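Wanted: repair and refurb shops to put the Pindberg kit through its paces

Hi, I'm Sevim Değirmenci. I look after trials at Dallach, and I'm looking for seven shops who take desktop computers apart for a living (or put them back together, or both) and would be up for having a robot on one of their benches for four weeks. You keep working the way you work, the Pindberg kit takes on part of the load, and you tell me in plain language what you think of it. Rude is fine. I've had rude before and it made the kit better.

Let me tell you what the thing is first, and then what I'd want from you and what you'd get.

Pindberg is a bench kit for parts handling inside desktop towers. You get one arm, one gripper, a small camera that rides along by the gripper, a second camera that watches the whole bench, a molded tray for parts, and a control box with our software on it. The arm lifts out and puts in the stuff your people do all day long: memory, add-in cards, drives in caddies, processors once the bracket is open. It does not do screws. It does not do cables either, and I'd like to be really clear on that one before you write to me, so please read it twice! If your mornings go mostly on cable routing, we aren't ready for you yet. 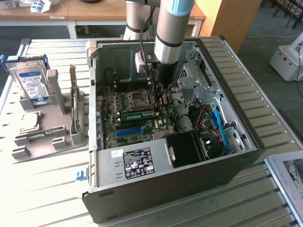 The shops I most want to hear from are the ones handling older office machines in batches. Somebody's lease runs out, a pallet shows up at your back door, and now you have a pile of towers that are almost the same but not quite. One has a card where its neighbor has nothing, or there's a stick of memory missing, or the last person in there left the wiring in a knot. That kind of almost-the-same work is where we've put our effort, and it's where I have the fewest outside opinions. Our own bench in Britstead is run by people who built the kit. They know what it likes. You won't, and I want to see what happens.

You don't need anybody with a robotics background. What you need is one person who is good inside a computer case and is patient on a first morning. We come to you, bolt things down, and spend a day with that person. Teaching the arm a new model of case means guiding it by hand through each pick and each place, a bunch of times over, with the case and the tray sitting where they'll sit for real. After that you let it try by itself, and you step in when it gets something wrong. It will get things wrong. Log it, fix it, carry on.

Now, what I'm asking for. Over the four weeks I'd like you to run at least 30 machines past the arm. They can be the same model all the way through or a mix, up to you, but tell me which before we start so I can pack the right tray inserts. For each machine there's a short form on the tablet: what went in or out, whether you had to help, and a free text box for whatever you feel like saying. My favorite entry from our last round was the single word "why." (We found out why, and it was a height setting.)

I'd also want a half-hour call each week with whoever is really using it. Please don't send me your manager on their behalf, unless your manager is the one at the bench, in which case hello, you sound busy.

A few things about space and power, as this is where most people drop out and I'd sooner you dropped out now than after we've shipped. The arm has to be fixed to something that doesn't wobble. We like a slatted metal work surface, and we can bring one if you haven't got it. The tower lies on its side with the panel off, and the parts tray goes right next to it, so think about the width of both together plus elbow room for a person. You need a normal wall outlet. You don't need internet at the bench, though it makes my life easier if there is some.

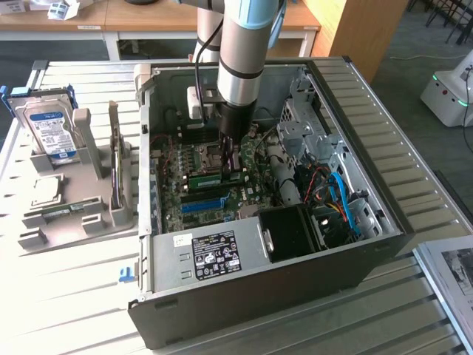
On noise, people ask, and I'd call it quieter than a heat gun and louder than a desk fan. On safety, the arm moves slowly when it's down in a case and it stops if you push it, but we'll still walk through your room together and agree where people stand. Anyone under 18 on your staff has to stay off the bench for the length of the trial. I know some of you have weekend help from high schoolers, and I'm sorry, I can't bend on that.

What you get: $1000 for the four weeks, paid whether you love the kit or hate it. You also get the kit on site for that time at no charge, delivery and pickup included, and if you decide to buy one later we take the trial fee off the price a second time over. If the arm breaks a part in your customer's machine, we pay for the part and for your time in swapping it. That's in the agreement in so many words. Ó Néill, who did the first round with us, asked for that line and they were right to.

While I'm on the first round, let me be upfront about where we did badly. The tray was too fussy. Parts had to go back in exactly one way, and if you were in a hurry you'd set a memory stick down the wrong way round and the arm would sail straight on and try to use it. We've redone the tray and we've changed how the software checks it before a pick. I think it's better. I'd love for you to tell me if I'm kidding myself. The written instructions were also too long, so I cut them to 4 pages, and one of those is mostly phone numbers.

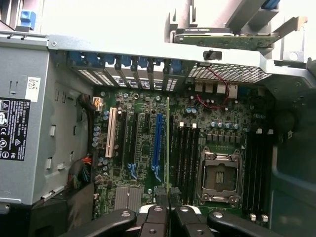 Cards are the part I want the most feedback on this time. A memory stick is pretty forgiving as long as you line it up and push evenly, but a card going into a crowded board has neighbors on both sides and very little to hold on to. You get a good feel for it from the wrist camera, where a card standing up next to the long blue slot is only a thin green edge with the fingertips closed on its lower end. Where would you grab it? Ask three technicians and you'll hear three answers, and I'd like to collect yours. If your shop pulls and replaces a lot of graphics cards, please say so in your note, because you'll go near the top of my pile.

Who shouldn't apply: laptop-only shops (wrong kind of insides, sorry), anyone who'd need us to sign for access to machines with live customer data on them, and anyone hoping to leave the thing running overnight with the lights off. A person stays in the room with it during the trial. Drives should be wiped or pulled for wiping before they come anywhere near our cameras, and yes, the cameras record. We keep the footage of the bench and the inside of the case for improving the software. You can ask to see any of it and you can ask us to delete it. We point the bench camera down at the work, and we'll show you the view on the setup day so you can check what's in it.

We start in April, and the shops go one after another in pairs at first, so if April is bad for you tell me which month isn't.

To apply, send me a note through the Dallach contact page with "Pindberg trial" at the top. No form, no slides. Tell me where you are, how many people work at your benches, what models you see the most of, and what you'd want the arm to take off your hands first. A phone photo of the bench you have in mind is a big help – leave the mess in, I need to know what's really there. I read all of these myself and I'll write back either way, usually within a week, sometimes a bit slower if I'm out on an install. If you'd like to come and poke at the kit in Britstead before you decide, say that too and I'll find you a slot. Bring an old tower if you've got one you don't mind us practicing on!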